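Road and Wall Survey Crew: Seasonal Walkers and Recorders Wanted
Getstead Roads Group
Applications close July 24, 2019

Do you like being outdoors, and do you notice things? Can you walk a few miles uphill, stop every few minutes to write something down, and still be cheerful at the end of it? Then please read on, we would love to hear from you!

Getstead is putting together a small crew to walk the Worora hill road from bottom to top and record the condition of the pavement, the shoulders and the stone retaining walls. The work is paid, the training is paid, and you don't need an engineering background. Last January's crew included a retired baker and a music student, and both of them turned in beautiful notes.

The full route is divided into 51 sections. Crews of two take a section at a time, one person on the road edge and one on the wall side, and swap whenever they like. Everything goes on paper first and into the shared record in the evening. 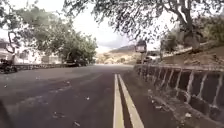

You will be looking at the painted lines (are they still easy to read from a driver's seat?), the loose material along the edges, and any branches hanging low enough to bother a truck or a bus. Write down what you find even if it seems small. A handful of stones at the foot of a wall can be nothing, or it can be the first thing we want to know about.

The walls are the part most people end up loving. They are stone, they follow the bends, and the joints between the stones tell you a lot once you have learned how to look. Fergal Ó Conaill will spend the first training day on walls alone: mortar, capping, lean, drainage, and what to do when you can't decide. Bring your questions, he really does enjoy them.
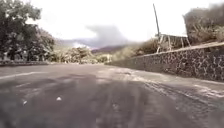
Ash and dust are also on the form. We ask for a simple grade from clear to heavy, plus a note on whether the lane lines can be made out through it. Masks and eye protection are provided and must be worn on any section graded moderate or above. If you have asthma or another breathing condition, tell us when you apply and we will talk through which jobs would suit you, including the evening data entry.

Pavement repairs get their own page. Sketch the outline, pace off the length, and say how the edges look. Last time the crews filed 1,263 entries, and the patch sketches were the pages the Brophy maintenance office asked to see first.
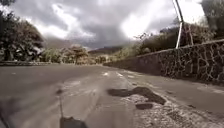
Dark patches in the pavement, with gravelly verge and stone wall alongside.

What you will need
Sturdy closed shoes and a hat
Clear handwriting
To be at least 19 years old
To be comfortable walking near light traffic, with a spotter

What we provide
Daily pay, lunch and water
High-visibility vest, clipboard, tape and chalk
Two days of training before you go out
A ride to your section and back

The crew works for 4 weeks. We prefer people who can do the whole stretch, but half is fine if you tell us up front.

To apply, send a short letter to Dušan Procházka at the Getstead office. Tell him a little about yourself, which weeks you are free, and describe a road you know well in a paragraph or so. It can be the one outside your door. No résumé needed.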